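The Darnow

Part One

Karlijn Cuypers bought the car off a dead actor's sister in May. Cash. No test drive. A Darnow coupe, cream, chrome gone cloudy, 1317 stamped on the plate under the hood. He drove it in one picture, the one with the bridge, and then he drove it home and kept it.

Or so the sister said.

She got it as far as Hendriks before the temperature needle went over. Hendriks ran a garage behind the bakery, two bays, smelled of bread and brake fluid. He put his head under the hood and stayed there a long while.
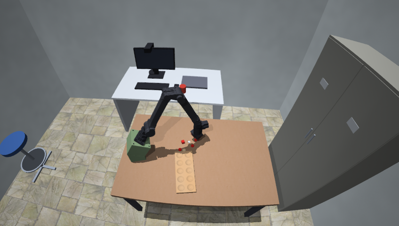
Wrong engine, Hendriks said. They never put a Brorkovon six in these, not in any year, and whoever sold you this either didnt know or hoped you wouldn't.

Karlijn sat down on a tire.

"Can it be a movie thing? For the stunt?"

"Could be. Could be some guy had a spare six."

She thought about the money. Thought about her brother, who'd said it, said it exactly, you are buying a signature with wheels on. She hadn't even got the signature.
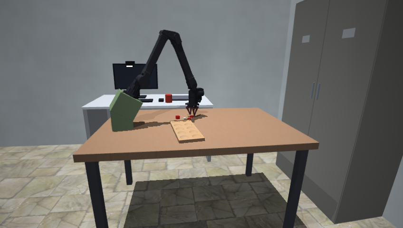
She went through the glove box again. Gas receipts. A comb. A call sheet folded small, the ink almost gone, scene 336, night, bridge, one car. And under that a card from a Drikitz dealer, and on the back in pencil, put the six in, she'll never make the hill otherwise.

She read it twice. Then she read it to Hendriks, louder than she needed to.

"Whose writing?"

"His. Has to be."

"You've seen his writing?"

She hadn't.

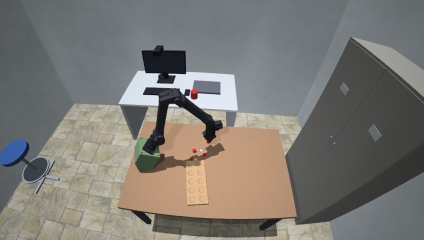 Part Two

The sister picked up on the ninth ring. TV going behind her, a game show, people clapping.

"The hill," the sister said. "Oh, the hill. That was our mother's road. He took her to church up it every Sunday he wasnt working."

"So it wasn't for the movie."

"What movie?"

Karlijn held the phone away from her ear a second. Hendriks was wiping the same wrench over and over, pretending to be busy.
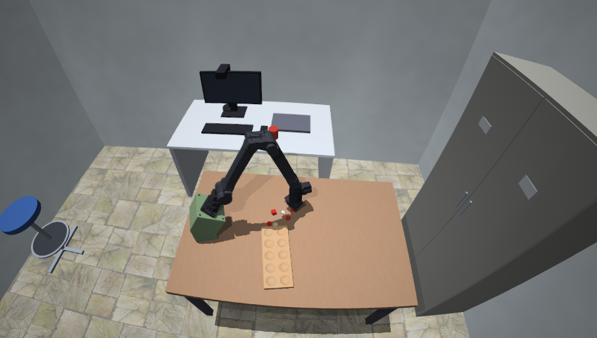
"The bridge one," she said. "He drove it on the bridge."

"Honey, he couldn't drive then. He learned after. They pulled that car on a rope."

More clapping. Somebody had won something. Karlijn looked at the coupe, the dull chrome, the passenger seat worn down lower than the driver's.

"You want to send it back?" the sister said.

Hendriks let the hood down, gently, and it caught.

"No," Karlijn said. "Which road was it?"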